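Como se lava a louça: aprender com um lava-louça de brincar

Depois do lanche, os pratos e as xícaras ficam com restos de comida e marcas de bebida. Esses restos servem de alimento para bactérias, seres tão pequenos que não conseguimos ver. Por isso a louça precisa ser lavada antes de ser usada outra vez.

Uma pia de brinquedo é um bom lugar para aprender a ordem do trabalho. A pia tem uma parte funda, chamada cuba. No fundo da cuba fica o ralo, por onde a água suja vai embora. A torneira traz a água limpa.

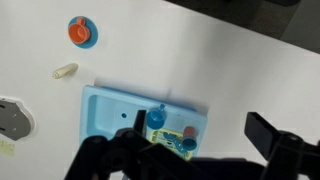
Texto: Pappas
29 de agosto de 2021

A xícara laranja está sobre um pires azul. O pires é um prato pequeno que apoia a xícara e segura as gotas que escorrem. Na hora de lavar, os dois se separam, para que a esponja alcance o fundo da xícara e o meio do pires.

A água sozinha não tira bem a gordura. O detergente tem partículas que se prendem à gordura de um lado e à água do outro. Quando enxaguamos, a água leva tudo junto.

Começa-se pelas peças menos sujas, como copos e xícaras. Depois vêm os pratos. As panelas ficam para o fim. Para crianças a partir de 5 anos, lavar 2 peças de plástico já é um bom começo, com um adulto por perto. Facas e vidro são tarefa dos adultos.

Depois de enxaguada, a louça vai para o escorredor. Os pratos ficam em pé, e assim a água desce e o ar passa pelos dois lados. No escorredor amarelo, o prato laranja está nessa posição.

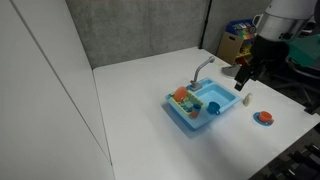
Por que a louça seca sozinha no escorredor?
Porque a água evapora. Aos poucos, ela se transforma em vapor e se mistura com o ar. Em dias quentes e com vento isso acontece mais depressa.

Quando tudo estiver seco, guarde cada peça no armário. A esponja também deve ser enxaguada, espremida e deixada em lugar arejado.

Em setembro: de onde vem a água da torneira.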